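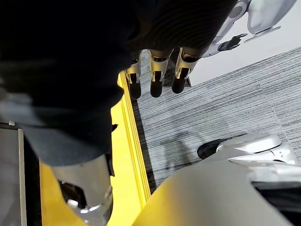
From the wrist camera during the two-robot trials, looking down at the yellow platform and the carpet.

July, 4:40 pm
Posted by Maëlle Sandhu
Filed under: List archive > Manipulation & Learning > Methods

Hi Norbert, hi everybody,

Thanks for such a careful reading of the draft, and sorry for taking so long to get back to you. I wanted to rerun a couple of things before I opened my mouth, and then the reruns took on a life of their own (as they do!).

Norbert Virág wrote:

> I like the idea of throwing out frames where the wrist view is mostly
> blocked, but I'm not convinced the gain comes from the blocking as such.
> Couldn't you be tossing the frames where two robots stand close together,
> and those are hard for all kinds of reasons? Also, how did you pick the
> cutoff at 60 percent? It reads like it came out of a hat.
>
> Norbert

It's a fair worry and Darcy had the same one back in the spring, so you're in good company. The picture at the top is a nice case to think with. There's dark material over a lot of the upper left, three fingers hanging down beside it, and then the other robot's white arm and its little black hand over at the upper right, with a foot down on the carpet. Our old filter looked only at how much of the view was taken up by something close and dark, and it had no idea there was a perfectly usable hand in the corner. So yes, blocking and crowding are tangled together, and the draft should say so a lot more plainly than it does.

What I did this time was split them. Océane went through the validation set, all 2,561 frames of it, and marked each one twice: once for how much of the view is blocked by anything close to the lens, and once for whether any part of a second robot shows up. (She did this over two weeks with, I think, every podcast in existence, and she deserves the first spot in the acknowledgments.) Then I trained Jela again on four versions of the training data: everything, blocked frames out, second-robot frames out, and both out. I kept the training budget the same for all four so that the smaller sets weren't being punished for being smaller.

The short version is that taking out second-robot frames makes the hand position estimates worse, and taking out blocked frames makes them better, though by less than the draft claims. When both go, you land somewhere in between. I'd happily have bet the other way on that last one, so I ran it again with a new seed and got the same ordering.

About the cutoff, you caught me. It did come out of a hat, or more exactly it came out of the Ciro scripts, where Isabelle had set 60 as a placeholder and we all got used to it. I've now tried it at 35 as well. The lower cutoff throws away a great deal of data and the estimates on the foot get noticeably shakier, I suspect from losing so many views that look down toward the floor. I haven't tried anything in between and I'd love to hear from anybody who has.

One thing I still can't explain: the model does fine on plain carpet but drifts near the yellow edge, where the platform meets the floor. The edge has thin parallel lines running along it, and my guess is that the tracker latches onto those. I pulled 200 frames with the edge in view and I'm going through them by hand, slowly, with coffee. If anybody at Bikell has seen this with striped or stepped borders, please write to me on or off the list, I'm not proud.

I'll put the new tables and Océane's labels in the Aguirre folder once Darcy has looked over the column names, which are currently in a private language of mine.

Thanks again, Norbert, and do keep poking at it.

Warmly,
Maëlle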